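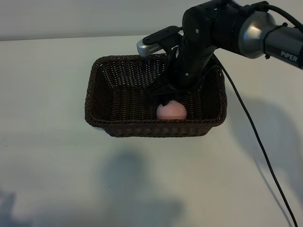
Company > Who we are > About Perkoneo

Perkoneo reviews rhythm games, the songs sold for them and the plastic instruments you need to play them. We are based in Otano, above a shop on Stefanou Street, and we have been doing this long enough to be suspicious of most of what lands in our inbox.

The site was set up by Athina Zervas, who had spent several years writing music pages for other people and was tired of seeing press releases printed with the adjectives left in. Areti Sarantis joined in the second year to look after hardware. Everyone else who writes here is freelance, is paid per piece, and has their name on the work.

What we cover

Song packs, mostly. A publisher announces a pack, the trailer shows a crowd and some lights, and the store page tells you that you'll get "the ultimate experience". We want to know how many songs there are, whether the master recordings were used or a covers band was brought in, whether the drum chart was written by somebody who has sat at a kit, and what happens to your purchase when the licence runs out. The last one gets the fewest straight answers. We have asked it of every publisher whose packs we review and most send back a paragraph about their passion for music.

Our back catalogue stands at 827 reviews. You can search them by game, by artist or by instrument. The search by instrument is not very good and we know.

We also review guitars, drum kits, pedals and microphones. Areti plays each one for 14 hours before she writes a word, because a strum bar that feels lovely in the first hour will often start double-hitting by the tenth. Makers don't enjoy this. One of them told us our testing "did not reflect normal use". Normal use, from what our readers tell us, includes being sat on.

How we score

Out of 100, and we wish we didn't. Scores are a crude tool and a difference of three points means next to nothing. We tried running without them for one spring and the number of people reading past the headline did not go up at all, so back they came. If you want our real opinion it's in the second half of the review, where the complaints are.

Chart difficulty has its own rating. We don't use the one supplied by the publisher. Too many songs are marked as "expert" when all that has happened is that someone has added more notes to a dull part.

Who pays for it

Members do, for the most part. At the last count there were 3188 of them. A monthly membership removes the adverts and gets you the newsletter, and that is really all it gets you. We looked at adding badges and ranks and couldn't see who they would be for.

The rest comes from adverts. We don't sell reviews, "partner features" or placement in lists. We do accept review codes before release, as almost every site does, and we think you should be a bit wary of that, including when we do it. Where a code came from the publisher, the review says so in its first line. Where we bought the pack ourselves, it says that too. Hardware is either bought or sent back.

We don't attend launch events if somebody else is paying for the travel. Athina went to one in her old job and wrote a kinder review than the game had earned. She has put the whole thing on our corrections page, although it wasn't published here.

Zurgate

Readers still ask, so. Zurgate was our attempt at a database that would tell you which songs could be carried over from one game to the next. It was a good idea and we ran it badly. The export rules changed faster than two people could type them in, and for several months it was telling people that songs would transfer when they wouldn't. We took it down in January. The data is available to anyone who wants to have a go, and we would warn them that they'll need more patience than we had.

Things we doubt

That music games are "back". We have seen this announced almost every year. Some years sell more controllers than others.

That a song list chosen by vote is any better than one chosen by a person with taste. The votes go to the same handful of stadium bands.

That anyone has ever improved at real guitar through five coloured buttons. Drums, perhaps. Areti thinks drums, definitely, and the two of us have stopped discussing it in the office.

Writing for us

Send two ideas and one piece you've already finished. Please don't send a general offer to write about gaming. We reply to everyone, though it can take a month, and we pay when the piece is accepted, not when it runs.

If we've got something wrong, write to the corrections address and say which review and which line. Changes are marked in the text with a note of what it used to say.

Comments (4)

strumbar_sid
Glad you're open about the free codes but I'd still like them gone. Every site that takes them says it makes no difference.

Maureen T
Is the Zurgate data the old version or the one with the fixes? I downloaded something last week and half the bass entries were blank.

Perkoneo (Areti)
Maureen, that's the old one. Email me and I'll send you the later file. Some bass entries are blank in that as well, I'm afraid.

offbeat_ol
Agree on drums. Disagree on guitar, it taught me to keep time if nothing else.

Contact | Corrections | Membership | © Perkoneo, Otano | Back to top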